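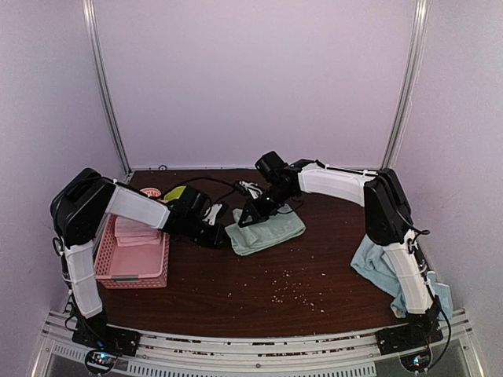 Saskia Mahuika

Namomeo wants people to stop shoving their towels into a heap. The home goods chain opened its Tidy Basket counter in Paewai in August, and for a fee of $7 shoppers can bring in a load of clean laundry and be taught how to fold it into a plastic basket.

The pitch is time. A leaflet handed out at the door claims a household that folds "the Namomeo way" will save 427 minutes a year. I asked how that number was reached and was told it came from "in-house trials." I asked how many households were in the trials. The store said it would get back to me, and by press time it had not.

The method is the one many of us picked up from a parent. Lay the cloth flat, bring the long sides together, fold again until you have a rectangle, and set it in the basket on its edge so you can see every piece. Pale green cloths and pink baskets with lattice sides feature heavily. The same baskets, as it happens, are on sale a few steps from the counter.

Namomeo says 1,660 people have signed up so far. It could not say how many of them showed up, or whether the figure includes shoppers who ticked a box at the register to get a coupon. I watched one morning session, where a woman with a bag of dish towels learned to fold them in thirds. She told me she already folded them in thirds.

Derkex, a rival store across the parking lot, has answered with a free folding chart taped up beside its own baskets. A manager there said people had taken plenty of copies. He had not tried it at home.

None of this does any harm. A folded cloth takes up less room than a crumpled one, and a basket with holes in the sides lets air through. Whether either fact is worth $7 is another matter, especially when the folds go soft and uneven as soon as somebody pulls a towel from the middle of the row.

The chain plans to add a second counter at its Ruvstead store and hopes to reach 3,000 sign-ups there. Sessions in Paewai run until noon. Baskets are not included in the fee.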